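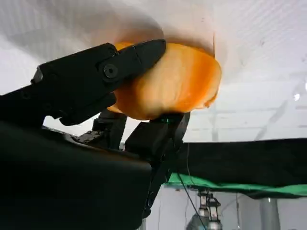

September 10, 2018
Kiều cell, left arm. Force limit lost after protective stop.

Fault first seen at cycle 182 of the pick and place run. Brultico raised code 945 (gripper link timeout) while the arm was moving to the place position. Arm went to protective stop as it should. Reset from the pendant, no complaint, run resumed. The next close command went in at 100 % force. The recipe says 30 %.

Found only by reading the log afterwards. The operator screen still showed 30 % the whole time, as it displays the recipe value and not the value read back from the gripper. Soft items hide the difference fairly well, they just squash more. A rigid item or a finger would not.

What the log shows, in order:
– link timeout, 945
– protective stop
– gripper power cycled by the controller as part of the reset
– link back up, status OK
– close command, position only, no force field

The last line is the problem. Brultico sends the force once when the recipe is loaded and assumes the gripper holds it. The Listano firmware keeps it in volatile memory and comes up at full force after any loss of power. Each is behaving as its own manual says. The Esatby cell has the same pairing and has to be treated as having the same fault until checked.

Reproduced on the bench sequence by pulling the gripper connector mid-move and resetting. Force read back at 100 % each time. With a stop from the e-stop button the gripper supply stays up and the force setting survives, so the earlier acceptance tests would not have caught it. They only used the button.

Second thing, possibly the cause of the timeout. The gripper cable is tight when the wrist is rolled over with the jaws pointing up. Connector latch had not gone fully home. Reseated and it clicked. No 945 since, but the run after that was too short to mean anything. Want a longer cable or the clip moved back along the forearm. Don't just add tape.
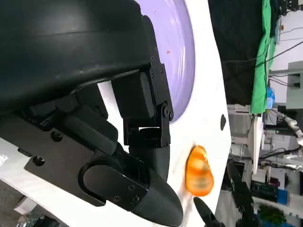
Left gripper down at the white table, orange piece beside the fingertip.

Low approach poses are the ones that worry me for the restart case. After a reset the arm resumes from wherever it stopped, and down at table height there is little room to back out by hand if the jaws close hard on something. The resume routine should retract first and only then touch the gripper.

Changes made today:
– force now written before every close command, then read back; mismatch aborts the cycle
– screen shows the read-back value, recipe value moved to the second page
– auto resume after 945 disabled, needs a full restart from home

The extra write and read make each close a little slower. Acceptable.

Not done:
– opening force has the same weakness, not looked at
– Esatby cell still on the old script. Run at reduced speed, hands out, until it is updated
– ask Listano whether the power-up default can be set lower in firmware
– add a connector-pull test to the acceptance sheet, next issue is due in November
– fingers to come off and be checked for bending at the root, full force closes on the bare jaws may have happened more than once

Log from the failed run copied to the Kiều folder, raw, do not trim it.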